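Maddale Road crash reports - lighting and helmets

gokrider19
County log for March lists a rear-end collision at the Sturel Avenue merge, cyclist transported, taillight status "unknown." Third entry this year with that wording. Does the responding officer have a field for it or not?

halfaxle
There is a field. It gets filled in only if the light is still on when the unit arrives. Many taillights time out after 5 minutes without motion.

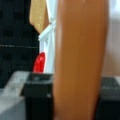

So "unknown" is the correct entry. I would not read negligence into it, by either party.

gokrider19
Then they should record the switch position. My Gokwood light has a physical slider.

tarmac_239
Most don't. Push button, no memory. A switch position proves nothing after an impact anyway - the housing hits the road and the button gets pressed.

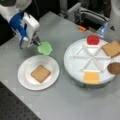
The bigger factor at Sturel is the merge itself. The shoulder drops out 20 feet before the sign.

gokrider19
Disagree. The shoulder was the same last year and the log shows no crashes there.

halfaxle
The log only covers crashes with transport. Minor ones go to the Halilović insurance desk downtown and never reach the county sheet.

tarmac_239
Correct. Request the full set from the records window, open until 4.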